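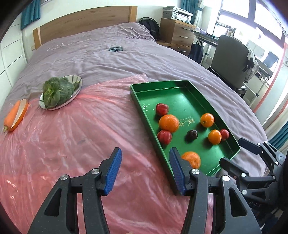
About Us

Nernano is a small website about television. We cover sitcoms, family dramas, spin-offs, reboots and the occasional soap. We write episode recaps, season guides and longer pieces on how shows get made, renewed, moved to another night or dropped.

The site began as a mailing list for people who wanted to know whether their favorite comedy was coming back. Networks tend to announce renewals in batches, and the smaller shows often get one line at the bottom of a press release. We started keeping our own list and sending it out every April, before the fall schedules were set. Readers wrote back with corrections and requests, and the list grew into a site.

What we cover

Most of our recaps are for half-hour comedies with a studio audience. They get less attention than the big cable dramas, and a lot of people watch them. We currently recap 13 series week by week and keep cast and episode guides for 80 more, including many that ended years ago. If a show was canceled after four episodes and never came out on disc, there is a fair chance we have a page for it.

We also follow what happens when a show loses a lead actor, changes its name or hands the story to a supporting character. Our Second Life section is for that. It covers spin-offs, recasts and revivals, with notes on which writers and producers stayed on.

Nandinar is our sister page for soaps and telenovelas. It has its own writers and its own comment rules, but you can use the same login on both.

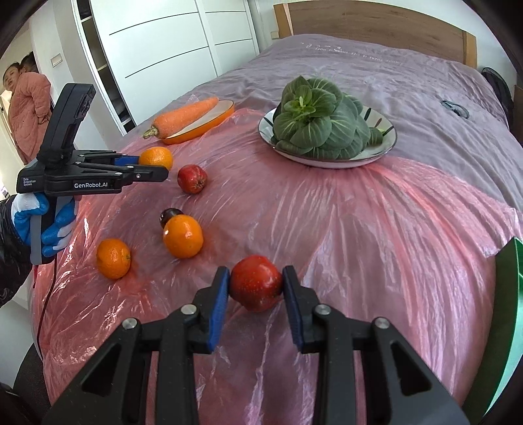
Red apple and orange tangerine

How we handle spoilers

A recap tells you what happened in the episode, so every recap carries a spoiler warning in the first line. Headlines are a different matter. We do not put deaths, weddings, births or surprise guests in a headline until three days after the episode has aired on the East Coast. The same goes for the text we send out by email.

We do not publish leaked scripts. If a plot detail comes from a set photo or an unnamed source, it goes in the Rumors section and stays there until the episode airs.

Corrections

When we get something wrong we fix the page and add a note at the end with the date of the change. We do not remove recaps because a network or a fan group didn't like them. If you spot a wrong air date or a missing guest star, use the form at the bottom of the episode page — it goes straight to whoever edits that guide.

Who pays for this

Nernano is owned by Vidavar, a small publishing company that also puts out a crossword monthly and two local event guides. Vidavar handles the billing, the servers and the advertising. It doesn't see articles before they go up. Ads are marked as ads, and we do not run paid reviews. When a studio sends us an advance episode, the review says so.

The Gunawardena Index

Our episode database is called the Gunawardena Index. You can search it by series, writer, director, guest actor or original air date. It is free to use, and you do not need an account unless you want to save a watch list. Crossover episodes are listed under both shows. Unaired pilots have their own tab — please check there before you report one as missing.

Writing for us

We take on new recappers before the fall season and again at midseason. You need to be able to file by noon the day after broadcast and to watch the whole run, including the weak episodes. Send two sample recaps of the same show through the contact page. We pay per episode.

Page last updated 12/16/19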